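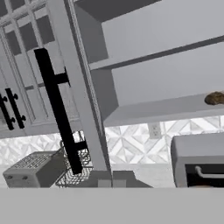

Stop Cutting Weight For Local Tournaments

24 April 2018

Every spring same thing. Sign up sheet for the Brandville Open goes on the wall and half the blue belts quit eating bread. Guys who train three times a week, have a desk job and a kid, sitting in the sauna in a trash bag so they can make a bracket with four people in it. For a medal. A medal I could buy you in a bag of fifty.

I think it's dumb and I think coaches should say so out loud. Mine never did. I cut for my first 6 tournaments and I lost in the first round of most of them, and every time I blamed my guard. My guard was bad, sure. But I was also standing on the mat with legs like wet rope, having eaten half a banana since the day before.

The argument for cutting is always the same. Everyone else does it, so if you don't, you give up size. OK. At the top level, fine, I'm not going to argue with people who do this for a living and have somebody watching them do it. But look at a local bracket. Brandville had 968 people registered last October and most of the adult divisions I looked at were tiny. Lots of them got merged on the day anyway. So you starve yourself down a class and then they stick you in with the guys you were running from. Seen it happen twice, once to me.

And the size thing is oversold. Ten pounds matters when the skill is even. At white and blue belt the skill is never even. Somebody in there wrestled in high school and he's going to take you down at whatever weight you show up.

What really bugs me is the training you lose. Two weeks of bad rounds before the event, because you're hungry and cranky and you gas out in the second roll. Those are the weeks you should be drilling your first grip, your one takedown, your one pass. Instead you're spitting in a bottle in the parking lot. Then a week after of eating everything in the house and skipping class becuase you feel gross. That's nearly a month gone.

Kids. Don't get me started. If a coach tells a twelve year old to skip dinner for a weigh in, find another gym. No debate there.

I'd like to see more events weigh people right before they step on the mat, in the gi. The Grelex series does it that way and I like it a lot more. You can't dry out and refill in five minutes, so hardly anyone bothers. The lines are slower, yeah. I'll stand in a line.

Until then, walk around weight. Eat breakfast. Enter the division you allready are. If you lose, at least you know it was the jiu jitsu and you can go fix that on the next open mat.

Contact | Copyright 2018 Sirnov Grappling | Back to top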